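Flernel has released an update to its grasp planning software that lets a robot arm change its mind about a pick after the fingers have already started moving. Version notes went out to users in July, along with the new tooling for replaying failed picks.

The planner is called Corkach. Until now it chose a grasp from one overhead view, worked out a full path and ran it to the end. If an item shifted on the way, the arm closed on the wrong spot and the whole cycle had to start over. The new version keeps checking the view from the wrist during the approach and can adjust the target up to 50 milliseconds before contact.

"The old one was fine with boxes," said Miroslava Zinchenko, who leads the planning team. "Anything shiny or wrapped gave it trouble. It would see a reflection and treat it as an edge."

Much of the tuning was done on bottles laid side by side on a work table. Clear wrap near the necks throws pale highlights, and neighboring bottles leave little room for a finger to get in. The team recorded 2000 approaches and marked the ones where the planner picked a bad angle.

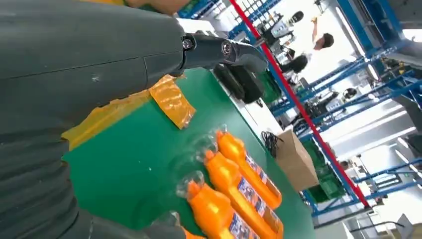
## Replay tool included

The update also ships with a desktop tool that plays back any pick step by step, with the planner's scores shown next to the wrist view. Users can change a setting and see which grasp would have been chosen, without running the arm again. Each controller stores the last 100 picks by default.

Ivan Chornovol, who wrote the tool, said it began as a script for his own use. "I got tired of reading logs," he said.

Packaging company Pinex has had a test build since spring. Its automation engineer, Ruby-Lee Tomoana, said setup took an afternoon but the default speed limits were too cautious for her line. Flernel says those limits can now be set for each product.

The update is free for current license holders. Support for two arms sharing a table is planned for the next version.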